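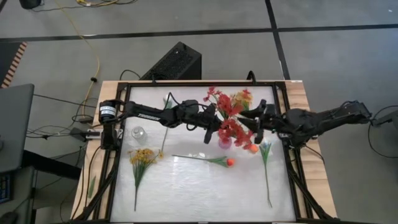 花台，Merkurer开放日，下午第一场之前。

多洛雷斯·菲茨西蒙斯一点四十分到了Asness的厂区。门卫在名单上找到她的名字，划掉，给了她一张贴纸，让她贴在外套上。她把贴纸贴在了手提包上，外套是羊毛的，她怕扯毛。

她在Flototdale开了大半辈子花店，去年五月把店面转给了Halilović。Halilović是做批发的，接手以后保留了招牌，也保留了两个店员，还在合同里写了一条，请她每个月来看一次账本和花。今天的票就是Halilović寄来的，信封里附了一张打印的纸条：公司正在考虑Merkurer的插花设备，请您代为参观，回来谈谈看法。

她把纸条折好，放进钱包里和公交卡一起。

参观的人先在走廊里集合，穿过一间摆满货架的大厅。带路的年轻姑娘说大厅里有1000个料箱，一个都不用人去找。多洛雷斯走在最后面。她的膝盖不好，走得慢，前面的人讲什么她只听到一半。有个父亲把孩子扛在肩上，孩子的鞋底对着她的脸，她就往旁边让了一步。

花台在走廊尽头的一间屋子里。灰色地毯上贴着黑胶带，姑娘请大家站在胶带外面。屋里有一张木桌，桌上架着黑色的框，框里是白的台面，两只黑色的机械臂从左右两边伸进来。线从桌边一直垂到地上。多洛雷斯先看的是花。

全是假花。

她本来想到了这一点，可真看见了还是有些失望。红的那束插在一只粉紫色的小花瓶里，小朵小朵的，叶子做得倒密。黄的一把躺在台面上，旁边横着一枝橙色的，像玫瑰。还有一枝蓝白的小花，茎很长。左边立着一只空的玻璃花瓶。

“大家好，我叫特奥多尔·阿夫拉姆。”屋里的男人说。他四十来岁，袖子卷到胳膊肘，站在一台笔记本电脑旁边。“我先让它们做一遍，做完再讲。讲在前面的话，做砸了我会不好意思。”

有几个人笑了。

他在键盘上按了一下。过了两三秒，右边的臂动了。它先往上抬，转了半圈手腕，然后朝那枝橙色的花降下去。两根夹指张开，停住，又降了一点，合上。夹住的是茎，离花头很近。

“太高了。”多洛雷斯说。

她说得不响，可屋子小，特奥多尔听见了，朝她看了一眼。他没有停下程序。右臂把橙花提起来，花头朝下坠，茎翘在后面。左臂过来接，夹住了茎的另一头。两只臂各拿一头，像两个人抬一根扁担。右臂松开，左臂转腕，把花竖起来，往玻璃花瓶口上送。第一次碰在瓶沿上，瓶子晃了一下。第二次进去了。橙花歪在瓶里，头靠着一边。

大家鼓了掌。扛在肩上的孩子问，它们为什么不把花扶正。

“它们还不会嫌它歪。”特奥多尔说。

接着是黄的。黄的是一整把，右臂夹了三回才夹起来。第四个动作应该是递给左臂，左臂伸得早了，两个夹爪碰到一起，响了一声，都停了。电脑上跳出一个窗口。特奥多尔走过去关掉窗口，用手把黄花放回台面，又把两只臂扶回原位。他扶它们的样子很随便，一只手托着前臂，另一只手去按键。

“刚才就是做砸了。”他说，“现在可以讲了。”

他讲了十来分钟。他说这两只臂没有人一步一步给它们写过动作，动作是人带着做的：人在另一边握着手柄做一遍，这边的臂跟着做一遍，同时记录下来，攒多了就拿去训练。到今天早上为止，一共攒了2175遍。其中插进瓶里算成功的，他们都标了一个勾。

“谁带着做的？”有人问。

“我，还有另外几个工程师。轮流。”

“都是学什么的？”

“学机械的，学计算机的。有一个学过两年音乐。”

多洛雷斯举起手。她觉得举手有点可笑，可是已经举了。

“您请讲。”

“你们里头有没有人插过花？”

特奥多尔想了想。“有一个同事结婚的时候插过。”

又有人笑。多洛雷斯没有笑。她说：“拿花不能拿那么靠上。你们这是假的，不要紧，换成真的玫瑰，脖子那里一夹就断，不断也伤了，第二天就垂头。要拿下面三分之一的地方。还有，茎进瓶的时候要斜着进，碰到瓶底再立起来。你们是直上直下往里捅，瓶口窄一点就进不去。”

“我们试过拿下面，”特奥多尔说，“拿下面花头太重，会摆。”

“让它摆。等它不摆了再走。”

“那样一枝要多花好几秒。”

“那就多花好几秒。”她说，“你们赶什么呢？”

特奥多尔没有回答。带路的姑娘看了看表，说下一组已经在走廊里了，请大家往左边的门走，外面有咖啡。人开始往外走。多洛雷斯也跟着走，走到门口，特奥多尔叫住她。

“您是做花的？”

“做过。Flototdale，桥边上那家。”

“Halilović的店？”

“以前是我的店。”

他看了看她手提包上的贴纸，把上面的名字念了一遍，念得不大对，她也没纠正。他说三点半以后没有参观，如果她不急着走，可以回来坐一会儿。她说回Flototdale的车五点才有，她本来也要等。

她在休息区喝了一杯咖啡，吃了一块很甜的饼干。墙上有一块屏幕，显示当天的入场人数，她坐下的时候是229，等她吃完饼干，是236。后来就没再变。

三点半她回到那间屋子。特奥多尔正蹲在地上理线，一边理一边说请进。他把她领到胶带里面来，拖来一把椅子，让她坐在手柄前面。手柄也是两只小的臂，比桌上的轻，末端像剪刀一样有个开合的指环。

“您把手指伸进去。合上，那边就合上。”

她合了一下。桌上右边的夹爪跟着合了一下，没有声音。她又松开。她觉得很怪，像戴着别人的手套。

“重吗？”他问。

“不重。就是摸不着东西。”

“对，摸不着。只能看。”

她先拿那枝橙色的。她往下面三分之一的地方去，去了两次都偏了，夹在了空气里。第三次夹住了，提起来，花头在那边晃。她的手停着不动，等它晃完。特奥多尔站在她后面，也不说话。晃完了，她把左手也伸出去接，接得很慢，两边交过来的时候，她屏住了气。玻璃花瓶的口在她看来小得像个顶针。她让茎斜着靠上瓶沿，顺着滑进去，一直滑到底，再慢慢扶直。

花立住了，还是有点偏。她用夹爪在花头下面轻轻推了一下，花转过来，正面朝外。

“这一下我们没有做过。”特奥多尔说。

“哪一下？”

“最后推的那一下。”

“那不推它脸就朝墙了。”

他在电脑上敲了几个字。她问他写什么。他说他在给这一遍起名字，平时都是用编号，这一遍他想能找得着。她没问他起的是什么。

接下来她做黄的。黄的不好做，叶子多，夹爪一合就连叶子一起咬住。她做坏了两遍。第二遍把整把碰到了台面边上，特奥多尔伸手进去捡回来。她的额头出汗了，摘了眼镜擦，又戴上。

“您可以歇会儿。”

“真的花我会先把下面的叶子捋掉。泡在水里的叶子会烂。”

“假的也能捋掉吗？”

“能，拔下来就是了。”

他果真去拔。拔下来七片，放在电脑旁边。有一片拔不动，他拿剪线的钳子剪了。这样再夹就好夹了。第三遍，黄花进了瓶，站在橙花后面，高出一截。她说高了，后面的不是不能高，可是这个瓶子太矮，头重，早晚要倒。特奥多尔说要不要把茎剪短。她说剪，剪两根指头那么多。他又拿起钳子。

他们这样一共做了七遍。第五遍的时候她不大需要想手指的事了，可以想花。她把蓝白的那枝放在最外边，让它低下来。红的那束她没动，她说那只粉紫的小瓶子配它正好，不知道是谁配的。特奥多尔说是买来就那样的。

四点二十，带路的姑娘进来关灯，看见他们还在，又把灯打开了。

“我回去要跟Halilović说看法。”多洛雷斯把手指从环里抽出来，活动了几下，指节有点红。“你希望我怎么说？”

“照实说。”

“照实说就是现在不能用。一枝花要这么久，店里早上六点到货，八点开门，来不及。情人节那天更不用提。”

“我知道。”

“它要是坏了谁修？”

“我们派人。Asness到Flototdale一个多小时。”

“下雪呢？”

特奥多尔说下雪就久一点。他从抽屉里拿出一张名片给她，名片上印的电话用笔改过一位数。他说公司想请人来带动作，按天付钱，以前总觉得谁来带都一样。她要是愿意，一个星期来一天，车费另算。

她把名片看了一遍，问：“来了也是假花？”

“真花会掉水，台面下面有电。”

“上面不是铺着一层膜吗。”

他低头看了看台面上的那层薄膜，伸手按了按边角。他说膜是为别的事情铺的，能不能挡水他得去问。

“你去问。”她说，“问好了给我打电话。假的我最多再做一天，手上没有数。玫瑰多重，郁金香多重，差得远呢，你这个都是一样的。”

“郁金香比较重？”

“郁金香头重，茎还是软的，插好了它自己还要长。今天摆好，明天早上来看，它换了个方向。”

特奥多尔又在电脑上敲字。她站起来穿外套，膝盖响了一声。她把手提包上的贴纸揭下来，没找到纸篓，就贴在了名片背面。

他送她到厂区门口。天快黑了，门卫在看一张折起来的报纸。特奥多尔没有穿外套，抱着胳膊站着，问她怎么能等着花不摆了再走，他站在后面看，每一次都想去按键。

“我也没等，”她说，“那时候我就在看下一枝放哪儿。”

车来得准时。她坐在靠窗的位子，从包里找出Halilović的那张纸条，在背面写：拿花的位置太高。茎应该斜着进。叶子要先去掉。写到这里，车拐弯，字歪了，她停了一会儿，等车走直了，又写：每枝需时太长，目前不建议购买。问他们能不能用真花，有答复再议。

她想了想，在最下面加了一行：那只粉紫色的小花瓶，问一下是哪里买的，店里可以进一些。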